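Section 4: Setting Up the Card Stations

Okay, you've got the box open, you've logged into Vekar once, and you've printed your class list (if you haven't, go back to Section 3, I'll wait). Now we get to the part I like best, which is putting the Calis number facts cards out where kids can use them. I've set up this kit in my own room at Clemham every year since we bought it, and I've made pretty much every mistake you can make with it, so you get the benefit of that!

What you need before you start

The Calis card box, the colored tabs, the zip pouches, a marker, and a clear stretch of floor or table. Give yourself a whole planning period. I did mine on a Friday after dismissal the first year and I was still sitting on the rug when the building lights went off.

4.1 Sorting the cards

There are 1266 cards in a full Calis box. Please don't count them. Look at the checklist inside the lid and tick off the bundles instead.

1. Take the bundles out and lay them face up in the order on the lid checklist. Leave the paper bands on for now.

2. Pull the bundles marked "within 20." These are the addition and subtraction facts your class will use first. Everything else can go back in the box until later in the year.

3. Take the bands off one bundle at a time and sort it by the Jakubowski order, printed on the yellow sheet. That means doubles first, then near doubles, then facts that make ten, then whatever is left over. It feels strange if you grew up learning your plus-ones and plus-twos in a row, but stick with it. The practice sheets in Section 6 follow the same order and they'll make no sense otherwise.

4. Put a colored tab on the front card of each group. Blue is doubles, green is near doubles, orange is make-ten, and white is the leftovers.

5. Slide each group into its own zip pouch with the tab card facing out.

Note: The tabs are repositionable for maybe a minute. After that they're on there for life, so line them up before you press.

Caution: Don't mix cards from an older Calis box with a new one. The backs look identical, but the code numbers in the corner were changed and Vekar will log the wrong fact for the wrong child. I found this out in May, when one of my strongest kids was showing up as unable to add five and five.

4.2 Choosing where the stations go

You want four stations if you have the room and two if you don't. Each one needs a spot for the pouches, a spot for the child to lay cards out, and some distance from the next station. Kids say the facts out loud (they're supposed to!) and if the stations are too close together they just answer each other's cards.

6. Walk your room and pick the spots. Corners are great. Next to the sink is terrible.

7. Sit down on the floor or in a child's chair at each spot and reach for where the pouches will hang. If you have to stretch, so will they.

8. Check that you can see every station from wherever you teach small groups. 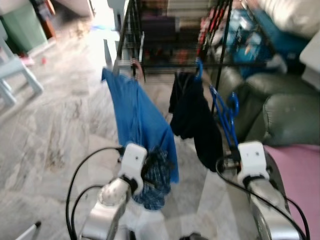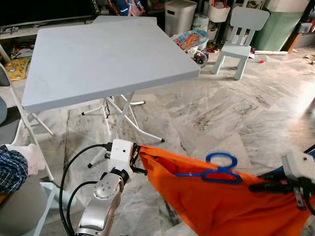
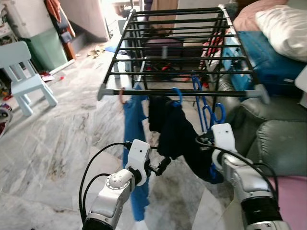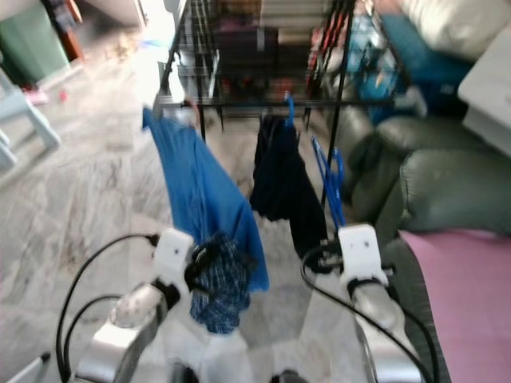 Hanging the pouches comes next, and the kit is a little stingy here. You get one wall strip, and it only fits a flat wall with no trim, which I don't have, and I'd guess you don't either. What you need is a bar at child height with enough open space under it for the pouch to hang straight. If you look at the black metal drying rack in the third picture, with its parallel bars and the blue plastic hangers hanging off them, that's the kind of thing I mean — clip a pouch to a hanger, hook the hanger on the front bar, and a child can take the whole pouch away and bring it back. A folding table a bit like the light gray one in the second picture does fine for laying the cards out, though a rug works just as well if your kids would sooner be on the floor.

9. Hang or clip the pouches in Jakubowski order, left to right, doubles on the left. Left as the child faces them, please. I once did a whole station backward from behind.

10. Put one practice mat at each station and tape down the corner nearest the wall.

11. Stand back and give whatever is holding the pouches a gentle push. If it rocks, move it against a wall or pick something heavier.

Caution: Keep anything that folds fully open and locked before children use it, and show the class on day one that only grown-ups fold it up. Little fingers and hinges don't mix.

4.3 Linking the stations to Vekar

This part is quick, I promise. You only do it once per station unless you move things between rooms.

12. Open Vekar on your classroom tablet and tap Stations, then Add New.

13. Give the station a name a child can read. I use animals. If you call it "Station NW Corner" you will be reading it to them until summer.

14. Scan the tab card from each pouch at that station. You should hear a chime each time. If you get a low buzz, the card is already linked somewhere else, so tap Release and scan it again.

15. Tap Assign and drag your groups onto the station. A group can be assigned to more than one station, but a station can only run one group at a time.

16. Tap Test Run and work through a few cards yourself. Get one wrong on purpose so you can see what the child will see.

Note: Vekar holds up to 1000 responses on the tablet when the Wi-Fi drops and sends them along once it's back. That sounds like plenty, and it usually is, but if your connection has been out for days, plug in and sync by hand from the Settings page before you start another session.

4.4 Your first session

Keep it short. Around ten minutes is lots for a first try, and I'd only open the doubles pouch. Show the class how to take a pouch, lay the cards out, say each fact, flip to check, and put the pouch back where it came from. Then have a pair of kids show everybody again while you keep your hands in your lap (hard, I know).

Expect the cards to come back in the wrong pouches. They will. I do a quick tab check at the end of the day and fix the worst of it, and once a month I go through every pouch properly with the yellow sheet next to me.

If a card goes missing, don't make a new one by hand. The code in the corner has to match. Go to Vekar, tap Cards, then Replace, and print the page it gives you on card stock. Trim it along the gray line and it'll scan the same as the original.

Once all your stations pass the test run and the doubles pouches have been used at least once, move on to Section 5, Placing Children in Groups.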